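3.2 Sorting surfaces and temporary containers

In the Skavby households, the sorting of small belongings was rarely done at the shelf where they are kept. Participants moved the things first to a table, and the decision to keep, move or give away was made there. Of the 946 sorting episodes we coded, 400 included at least one container that had no fixed place in the home. We call it a temporary container, following the terms of our earlier study in Claststead.

Clear plastic bins were preferred for this role. Participants explained that they could check the content without lifting anything out – a small advantage, but it was named in almost every interview. Soft items, such as knitted things and plush toys, were often left beside the bin until the end, as they take much space and can be pressed into the last free corner. Figure 7 shows a table with a clear bin and a gray, fuzzy item resting on the wood, with full shelving in the background. 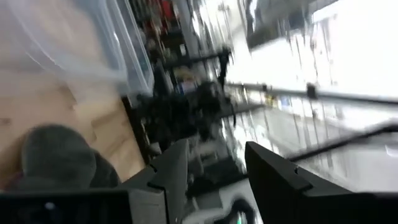 Figure 7. Clear storage bin and soft gray item on a light wooden tabletop.

The order of work also depended on the season. In October, when the winter clothes came out, the table stayed occupied for several days, and meals were moved to another room. Two households solved this with a folding table – we return to their case in Section 4.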